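Buscar en el blog Buscar

Pinzas de mano: almohadilla lisa o con textura

2026-10-22

Desde agosto llevo comparando dos juegos de almohadillas para las pinzas de mano con las que grabamos agarres. El primero es de silicona lisa, de Vinora. El segundo tiene relieve y es el que ahora dejo puesto casi siempre. La diferencia de precio es pequeña y los dos se cambian con un destornillador.

Empecé con los palillos, que son lo que peor se me da. Con la almohadilla lisa giran entre los dedos en cuanto los coges lejos del centro. Con la de relieve giran menos, aunque hay que cerrar más despacio. La cuchara metálica da menos guerra: si la agarras por el mango, cualquiera de las dos vale.
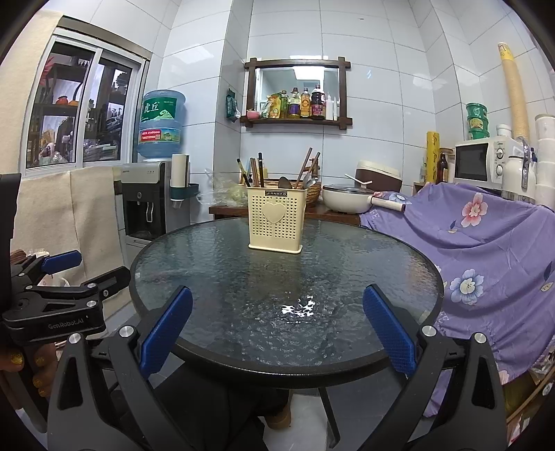 Lo otro que quería comprobar era la cámara. Probé 30 y 20 fotogramas por segundo, y a 20 se pierde justo el momento en que el objeto empieza a resbalar, así que me quedo con 30. Las mesas de cristal siguen siendo un problema por los reflejos. Bajar la exposición ayuda algo, pero entonces lo oscuro se queda sin detalle y el seguimiento de Jotance se pierde antes.

En total tengo casi 3000 agarres grabados, de los que 1099 son con la almohadilla lisa. El reparto no es parejo y habrá que igualarlo antes de sacar porcentajes. Tampoco he separado todavía los agarres con la mano izquierda.

Me falta probar los tornillos de pivote un poco más flojos. Con el apriete de fábrica la muñeca se cansa a la media hora. La próxima entrada irá sobre eso y sobre el controlador Mutiso, que sigue sin guardar bien la calibración al apagarse.

Archivado en: Cacharreo, Pinzas y garras, Pruebas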